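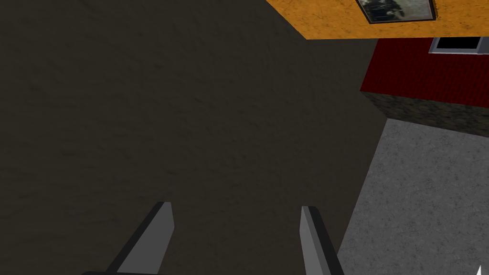 Simulated view from the wrist of our training cell, with the gripper open.

About Flonum

Flonum looks after one kind of machine: the small robot arm with a two-finger gripper. We set these arms up, service them and repair them for schools, workshops and light manufacturers. We also train the people who will use them after we leave.

We started in January with a bench, a used arm and a contract to keep a packing cell going at Lastura. That contract is still running. The Lastura cell has now logged 2,394 hours under our care, and most of what we teach comes out of its service book.

How we set up a cell

Every cell we work on is built in simulation before we touch the real one. The simulated version has walls, a floor and a working arm, and we run the wrist view the same way we would on site. A customer can watch the view on a screen and tell us where the arm needs to reach.

The fingers are the first thing we check. With the gripper open, both fingers should show in the wrist view, and the tips should come to about the same height. If one sits higher than the other, either the mount is off or the model is. We fix that before writing any motion. Then we close the gripper with nothing in it, open it again and compare the gap with the setup sheet.

Wall and floor textures are kept rough and speckled in our models. Plain gray surfaces make it hard to judge how far the arm has moved, and new operators get lost in them.

On site, setup normally takes 2 days. The first goes to mounting, cabling and the emergency stop. The second is for matching the real arm to the simulated one and walking the operators through a full shift start. We don't sign off a cell until an operator has stopped it, cleared it and restarted it without help.

Service and repair

A standard service has 33 checks. The list covers finger pads, finger screws, gripper base, wrist cable, joint covers, brakes, the stop circuit and backups of the program. Screws that work loose are the most common fault we see. Worn pads come next, then cables pinched at the wrist.

We stock finger sets and pads for the Bratico gripper line and can usually ship the same day. Other makes are ordered in. Old parts go back to the customer in a labeled bag, along with a copy of the service sheet.

Please don't file or bend a finger to make it line up. Call us first -- a finger can be swapped in a few minutes, but a damaged base means taking the whole gripper off.

Training

Courses are held in the Ntuli Building, ground floor, in groups small enough for everyone to get time at the controls. The operator course is one day and is done mostly in simulation. The maintenance course adds a second day at the bench, where each person takes a gripper apart and puts it back together. No programming background is needed for either one.

Schools can book the operator course at a reduced rate. Ask for the school price list when you write.

Page last updated Saturday, May 16, 2020.

Services | Parts | Courses | Contact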